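What Is a Pension, and Why Do Grandparents Get One?

Money for people who have finished working, explained for people who haven't started.
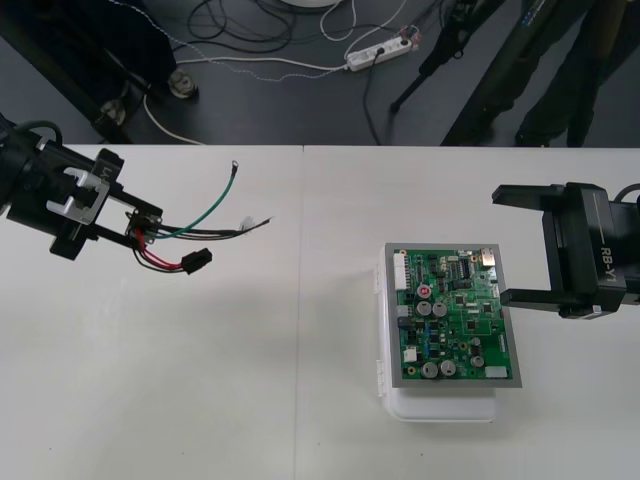 Working for a very long time

Most grown-ups go to work because they like having a roof and dinner. Their job pays them, and the money goes out again on rent, shoes and the cereal you said you liked and then stopped eating.

But people can't work forever. Knees wear out. Backs complain. At some point a person would like to stay home and grow tomatoes. When somebody stops working for good, we say they have retired. The cereal, sadly, still costs money.

So where does the money come from?

A pension is money paid regularly to someone who has retired. Some pensions come from a company the person used to work for. Others come from the government, and those are the ones we are looking at here.

Let's make up a country and call it Vokuvberg. Every worker in Vokuvberg pays a small part of each paycheck to the government. This is a kind of tax. Grown-ups make a face when they talk about it.

Say a baker there earns 300 coins a week and pays in 15 of them. A retired bus driver down the street gets 160 coins a week to live on. It takes more than ten bakers to pay for one bus driver, and that is a lot of bread.

Is there a box with Grandma's name on it?

Lots of people think so. They imagine a big vault somewhere, with a box for each person and their own coins inside. In Vokuvberg, as in many real countries, most of the money paid in by today's workers goes straight out to today's retired people. When the baker retires, younger workers will pay for her. You may be one of them. Sorry.

Why do people argue about it?

People now live longer than they used to. Plenty reach 80 and keep going, which is good news for everyone who likes grandparents. It also means pensions have to be paid for more years. If fewer babies are born, there are fewer workers to do the paying.

A government can ask workers to pay more, give retired people less, or make everybody wait longer before they retire. It can also take money from something else, like roads. Each of these makes somebody cross, so politicians often choose a fifth plan – talking about it next year.

Try it at home

Ask an older relative what their first job was and how much it paid. Leave yourself some time. The answer may also include the price of a candy bar, the weather and a bus that no longer runs.

Words to know

Retire: to stop working for good, usually when you are older.
Tax: money people pay to the government for things everyone shares.
Benefit: money or help the government gives to people who qualify for it.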